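The grip log that says everything is fine

2023-10-02

I have spent most of my working life testing things that were sold as "self-checking", and I have yet to meet one I'd leave alone with my lunch. So when Trevaskis asked me to look over the Skarnberg gripper before they put it on the fruit-packing bench at Jascombe, I went in with my usual face on.

The sales pitch is that the fingers know when they are holding something. There is no pressure sensor as such. The controller watches the motor current, and if the fingers stop closing before they reach the end of their travel it decides there must be an object between them and reports a good grip. The leaflet calls this "confirmed handling". I would call it an assumption.

We ran it on a marble top with small mango-shaped fruit, red ones and yellow ones. I asked for 75 picks and said I wanted the raw log as well as the summary. The summary came back spotless. My own tally sheet had four misses on it, every one of them logged as a success.
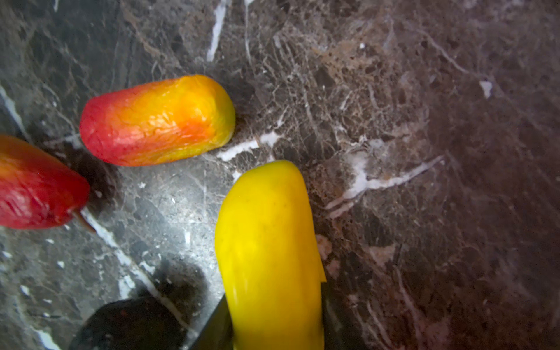
It took me most of an afternoon to see why. If one finger comes down on something solid at the side, it stalls. The current goes up, the fingers stop short, and the software is perfectly happy. It doesn't care whether the other finger is touching anything. The arm then lifts, travels over to the drop-off, opens politely over nothing and adds one to the count.

You might say four misses in 75 is not the end of the world, and the supplier did say that, twice. My trouble isn't the misses. Any gripper misses. My trouble is that the machine is the only witness and it is a bad one. On a bench that is meant to do 4,000 picks between checks, a wrong count goes straight into the stock figures and somebody spends a morning hunting for fruit that was never moved.

There is a safety side too, and I'd like it taken more seriously than it was in the meeting. A finger that stalls on an object keeps pushing until the controller gives up. The default hold is 45 newtons, which will bruise soft fruit and is not what I want on the end of my thumb either. The lower setting exists. It is in the second menu, and it goes back to the default after a restart - I checked, because I had set it myself and found it gone the next morning.

Then there's the dish. Reaching into anything with sloping sides brings a second way to fool it. A fingertip can meet the bottom, or another item lying next to the one you want, before the fingers have closed properly on the target. We tried it with a red plastic dish holding an artificial pear, a longer yellow fruit and a red and gold disc with the double-happiness character on it. A cluttered dish is a fair test. Real bins are worse. 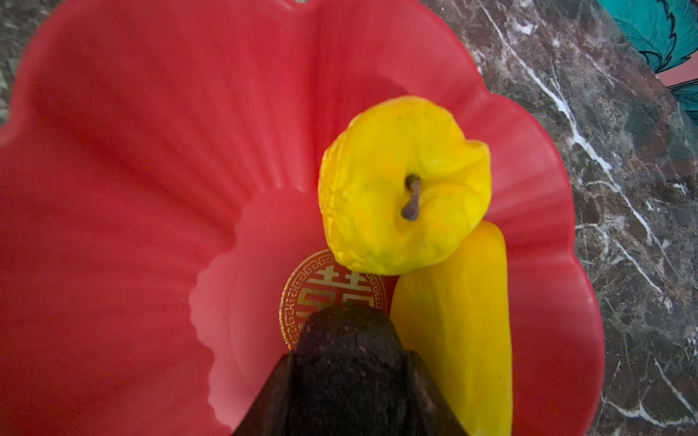
What I have asked for

A second check after the lift, with the fingers nudged closed a little to see whether they move. If they do, there's nothing in them. Planwood had the same problem in May with a different make and fixed it this way, and it cost them a slightly slower cycle.

The lower force as the default, and kept through a restart.

The word "confirmed" taken out of the log until something has been confirmed.

Skarnberg have agreed to the first, are "looking into" the second and haven't replied about the third. Trevaskis would like to start anyway with someone standing by to count. I've said I'll sign for that only with the force turned down and written on the start-up sheet, and I'm waiting to hear back.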